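4. Cleaning and resetting the case

Allow 40 minutes for the full procedure, drying included. The steps are the same for the Tostavel 22 and the larger 51. Work on a hard, flat top that can stand a little water.

4.1 Washing the outside

1. Empty the case and close both latches.
2. Wipe the shell with a well-wrung cloth and a drop of washing-up liquid. A microfibre cloth or an old sports shirt will do.

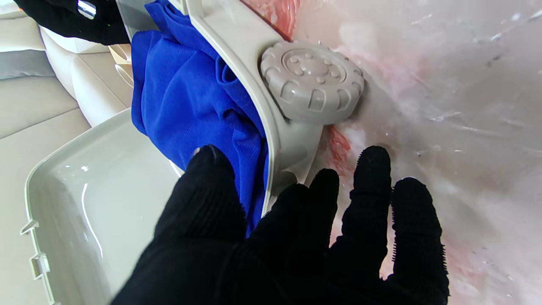

3. Go over it again with clean water until no foam is left in the seam. Turn each wheel by hand and wipe the tread.
4. Dry the shell straight away – hard water leaves spots on the gloss finish.

Caution: Do not use bleach, scouring cream or solvent. These dull the shell for good.

5. Dry the table too before you set the case down again. Grit on stone will scratch the base.

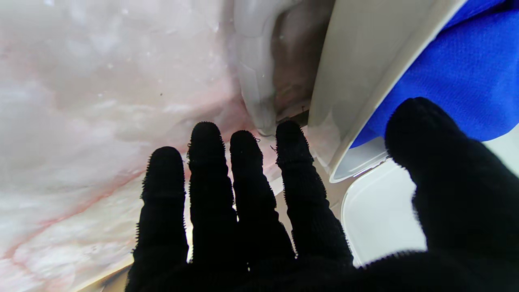 4.2 Checking the latches

1. Lay the case flat with the latches facing you.
2. Press the lid down at both ends and check that the seam closes evenly.
3. If one latch is stiff, put one drop of Zurau oil on the hinge pin. Order code for a new latch: 1014.

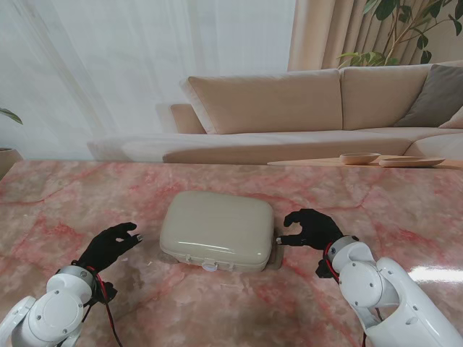 Jalen Benavides writes that his latch only freed up after the oil had been left in overnight, so wait until morning before ordering the part.

4.3 Putting the cloth away

1. Rinse the cloth in warm water and wring it out.
2. Hang it up by the hem – never shut it in the case damp. 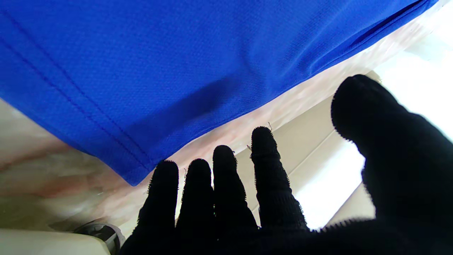
Fig. 4: Blue cloth with stitched seam or hem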